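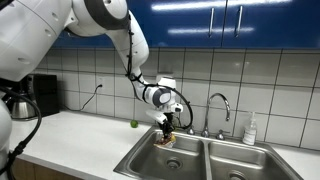
Ticket 963 – Kitchen sink, left basin drains slowly
Site: Ircombe, second floor kitchen
Status: Closed
Opened: 22nd October

Reported problem
Left basin of the double sink holds water for several minutes after the tap is shut off. Right basin drains normally. Gurgling from the left drain when the dishwasher empties. No leak reported.

Checked first
Strainer removed and rinsed. No change. Plunged the left side with the right drain plugged. Slightly faster for one fill, then slow again.

Checked second
Put a bucket under the trap and opened both slip nuts. Trap had grease and coffee grounds in it but was not blocked. Cleaned and refitted with new washers from the Sutanto kit. Left basin still slow.

Checked third
Took off the horizontal arm between the left drain and the tee. Heavy grease along the bottom of the pipe, worst at the tee itself. The dishwasher hose joins just before that point, so the gurgling fits. Scraped out what could be reached and ran a hand auger through the rest.

Result
Left basin now clears a full fill in 57 seconds. Gurgling gone on two dishwasher cycles. Joints wiped dry and checked with a paper towel, no drips.

Parts
2 slip joint washers, Sutanto
1 Coranel tailpiece, part 471 – old one was cracked at the flange, not leaking yet

Notes
The same line was cleared in August under a Sotlow work order. That order only mentions the trap. If it slows again, start at the tee and leave the trap alone.
Do not use chemical opener on this line. Pan grease should go in the can under the counter.

Follow-up
Recheck drain time at the next monthly visit. Reopen this ticket if it is over two minutes.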